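Section 9: Checking a Simulated Room Before You Collect Anything
From the Ikance set-up guide. Last changed 1/25/18.

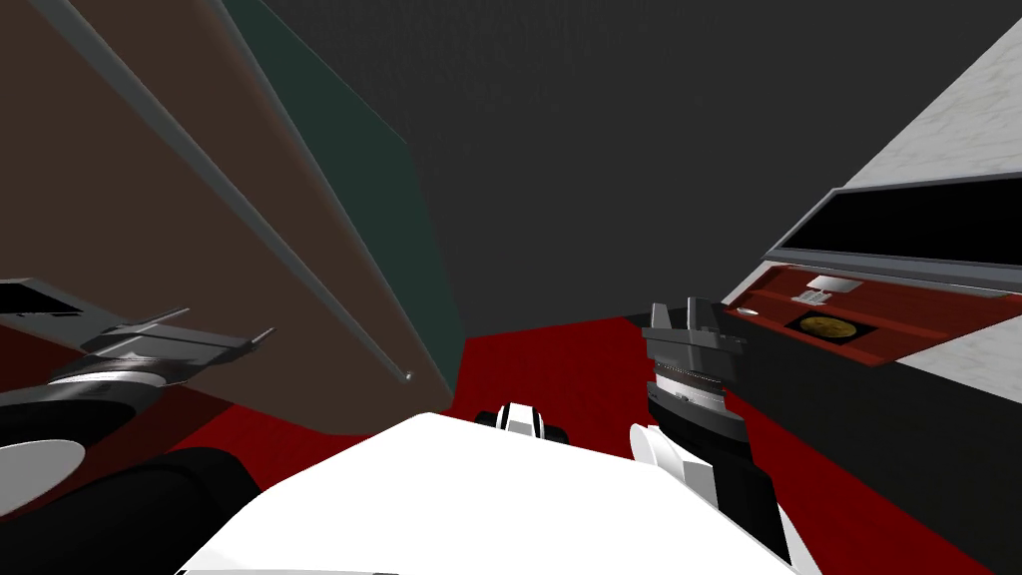
Reading time: 3 min

This section assumes you have the Ikance simulator running and a two-armed robot standing in a room. If the robot is lying in a room, go back to Section 8.

The method we use at Latdale trains a policy on many rooms with the same layout and different surfaces. The furniture stays where it is. The floor, walls and panels get new colors and materials from a seed, and the seeds are not chosen for taste. A crimson floor beside a white marble wall is a normal result. Please stop filing it as a bug.

Before you start

You need the room file, the seed list and a free half hour. The default list holds 424 seeds. Don't edit it by hand. Przemysław Górecki once removed the ones he found ugly, and the policy trained on what was left did poorly in every room he would not have lived in.

Checking the head view

1. Load the room with seed 31 and switch to the head camera.

2. Look for the robot's own body. The white torso should sit at the bottom center with an arm on each side. If you see floor where the torso ought to be, the camera is attached to the world and not to the head.

3. Check that both grippers are in view and clear of the furniture. They don't have to match in pose. One may point up while the other reaches off at an angle.

4. Find the edges where the floor meets the walls and cabinets. They should hold still when you pause. Flickering edges mean two surfaces share the same space, and the renderer is tossing a coin over which to show you.

5. Step through the next nine seeds. Colors should change. Positions should not.

Note: The robot's own colors are left alone on purpose. We tried changing them too. The policy got worse at telling its arms from the cabinets, a problem most of us can sympathize with before coffee.

Checking the small objects

6. Open the object panel and turn on contact outlines. Anything resting on a shelf or mat should show an outline along its underside. No outline means it is hovering.

7. Drop any hovering object with Settle, then save the room under a new name.

CAUTION: Do not press Settle while a gripper is touching furniture. The solver will separate them, with enthusiasm, and you will spend the afternoon looking for a cabinet.

Running the baseline

8. Choose Run, then Baseline, and leave the machine alone. The run is 2361 episodes long. The progress bar moves in jumps and then sits for a while at the end, writing files.

9. Compare the success rate for the unchanged room with the rate across all seeds. In our Krajewska tests the policy trained on one room did well in that room and fell apart when the floor changed color. The policy trained on all seeds gave up a little at home and held on elsewhere. Lech Kołodziej has the plots, along with opinions about the axis labels.

Note: A large gap in your own numbers usually points to steps 2 to 4. Check those again before you touch the learning rate — you will want to touch the learning rate.

If the rates are both zero, the gripper commands are probably swapped left for right. The switch is under Robot, Advanced, Other, where we put it during the Nendham release and have been meaning to move it ever since.

Next: Section 10, Exporting Episodes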